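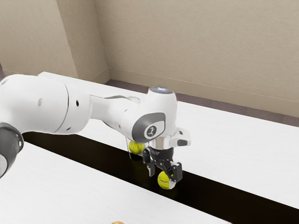
Fig. 1. Side view of the tennis ball task in simulation, with one ball in the gripper and a second in the clear container.

Unit 4: Collecting demonstrations

In this unit you drive the simulated arm by hand and save what you do. The saved runs are called episodes. In the next unit a policy is trained on them, so mistakes you leave in now will come back later as behavior.

Open the Calora simulator and load the scene Duro. The task text is "move the tennis balls." Do not change the wording between episodes. The policy reads the text along with the camera views, and a set with several wordings for one task is a different experiment, which we get to in Unit 7.

What an episode contains

Each episode stores the joint positions of the arm, the gripper opening, the commands you sent, and the camera views at the same time steps. Commands and positions are not the same thing. The arm lags a little behind the command, more so when you move fast. Train on the commands and use the positions as input. Every year a few groups swap these and get an arm that hardly moves.

Camera views

We record 2 views. The side view in Fig. 1 shows most of the arm and the table. You will want to steer by it, and that is fine for the long moves. For the last bit of a grasp, switch to the close view in Fig. 2.
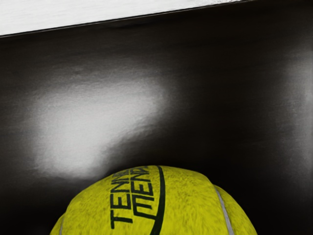
Course Reader, p. 524

Fig. 2. Close view of a ball against the dark surface.

Look at how little of the table is left in a view like this. The felt, part of the lettering and the pale seam are clear, but only the top of the ball is inside the picture, and nothing in it tells you where the container is. A policy given only close views has to guess where to go next. A policy given only side views has trouble with the clear container, whose outline is very faint in Fig. 1. Keep both.

The glossy black surface also gives a large bright reflection. Rendered highlights like this one move when the camera moves. If all your episodes follow one path, the highlight will always sit in the same place at the same step, and the network may use it as a clock. Vary your approach.

Recording

Start each episode with the arm at home and the gripper open. Reset the balls with the Patwary script, which picks new start positions. Don't place them yourself. Pause as little as you can, as long pauses teach the policy to stand still. If you drop a ball, pick it up and go on, then tag the episode "recovery." If the ball leaves the table, stop and discard.

Nearly all bad episodes can be spotted by playing them back at double speed. Do this before you upload, and check that both views run to the end.

To hand in

Upload the episodes to your group folder on Zulard, with the log file and a half page on what you discarded and why. The folder closes at noon on the last day of September.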